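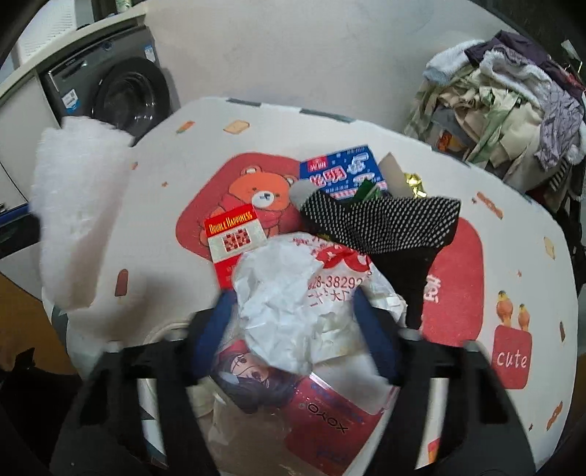

White plastic bag with red print, on a tabletop.

Hundholm drill core assays, readme

Assay results for 17 holes at the Hundholm copper prospect, 3487 samples in one CSV file. Depths are in metres, copper in ppm. Results under the detection limit are left blank – please do not read them as zero.
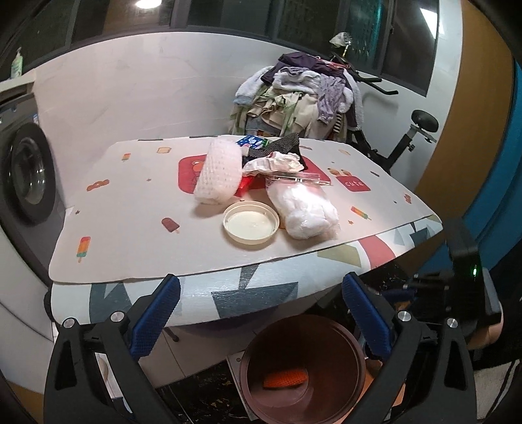 Ironing board.

Hole 180 was logged again in May by Wanpen Nilsuwan. Its old log is kept in the folder "previous". Corrections go to Aravind Reddy.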